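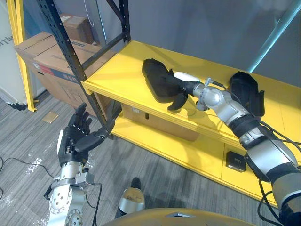
Keys, hinges and a very long counter: talking to Slavica Nedeljković

Jan 29, 2020

I went in for a tap washer and came out an hour and a half later with a notebook full of scribble, which is how things tend to go with Slavica Nedeljković. I had meant to arrange a proper interview. I'd even written out some questions on the bus. She looked at the list, said "these are very serious", and put the kettle on.

If you live anywhere near Sadivgate you'll have been in her shop at some point, even if you've never known what it was called. (It's Lucero, after the street her late husband grew up on. The sign has said so since the beginning, but everybody just says "the hardware".) She turned 70 in December and is in no hurry to stop.

"My sister rings me every week and asks when I will have a rest," she told me. "I tell her, I sit down all day! I sit behind the counter. People come and talk to me and then they give me money. What is she doing that is more restful?"

She never planned on hardware. She trained as a bookkeeper and was doing the accounts for the previous owner, a man she describes only as "tall, and hopeless with receipts", when he decided he'd had enough and asked whether she knew anyone who might take on the lease. She thought about it over one weekend. Her takings in the first month came to £318, and she can still tell you what a fair bit of it went on.

"Mousetraps. It was a cold autumn and everyone had mice. I thought, oh dear, is this my life now, mice? Then spring came and it was all paint and hooks, and I was happier."

I asked what she'd had to learn, expecting her to say screw sizes. She shook her head at me. The sizes are written on the box, she said. What took years was working out what people were asking for, because hardly anyone knows the name of the thing they want. They come in and draw it in the air. They say it's "like a little foot" or "it goes clonk". Someone once hummed at her.

"He had a boiler that made a noise, and he hummed me the noise. Very nice voice. I sent him to a plumber."

While we were talking a young man came in wanting something to stop a gate banging. I'd have sold him a bolt. Slavica asked him which way the wind came, whether the gatepost leaned, and if the gate had always banged or only lately. It had only been lately. She sold him one long screw for the top hinge and told him to come back if that didn't do it. I said it didn't look like much of a sale and she gave me quite a look.

"If I sell him the bolt, he has a gate that drags and also a bolt. Then he is cross with the gate every morning, and he thinks of me."

The Saturday job

She's had plenty of young people through the shop over the years, and a good number of them still drop by. Marcus Pettigrew started at fifteen and now fits kitchens. He was in when I arrived, leaning on the counter with a bag of dowels, and was only too pleased to be asked about his old boss.

"She made me cut keys for three weeks before she let me cut one for a customer," he said. "I had a whole pocket full of keys to nothing. My mum thought I'd taken up burglary."

Slavica didn't deny it. A bad key is a horrible thing to give a person, she said. It works on the day and then sticks at eleven at night in the rain, with shopping. She still tries every one herself in an old lock she keeps under the till, and she can't see the difference between doing that and doing the job.

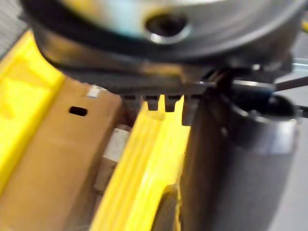 Photographs: Lyle Esposito

We got on to money then, and I'll say this for her, she doesn't go coy. The big sheds out on the bypass took a chunk of her trade when they opened, and ordering online took another. She lost the garden furniture almost overnight and never tried to win it back. "Let them have it. Have you ever carried a parasol base? Good luck to them." What she kept was everything small and urgent. A single hinge, or a fuse on a Sunday morning — that sort of thing. She'll sell you four nails if four is what you need, and she'll wrap them in a twist of paper.

The other thing that helped was the mending book. It began as a pad beside the till where people could write down something that wanted fixing, and somebody else might see it and offer. A chair leg, a stuck window. Esperanza Oyelaran from the sewing shop put her name down for zips and curtains, a retired electrician took the lamps, and it grew from there. Each job gets a number. The latest when I looked was 1,602, a music box with a bent comb.

I rang Esperanza afterwards to ask what she made of it all. "I've had wedding customers through that book," she said. "You take up one pair of trousers for a man and the next thing you're doing six bridesmaids. Slavica takes no cut, either. I tried to give her something once and she was quite short with me."

Slavica's version is that she was given a very ugly cushion and was polite about it. I'm staying out of that one.

I did manage a couple of my serious questions in the end. Would she sell up? She had an offer from a firm called Altamov that wanted the building for flats, and she read the letter twice and used the back of it for a stock list. Would she do anything differently? She had a good long think, and I could hear the kettle ticking as it cooled.

"I would buy a better stool," she said. "The first one was terrible, and I kept it nine years because I had paid for it."

And advice for anyone thinking of opening a little shop of their own? Learn to do the books before you choose the paint, she said, and find out what time the school empties, and don't be shut then. Also stock string, always. People are astonished by how often they need string.

I got home, fitted the washer, and found I'd bought the wrong size. I'd told her half-inch with total confidence, too. She swapped it the next morning and didn't say a word, though she did write the right size on the packet for me in very large letters.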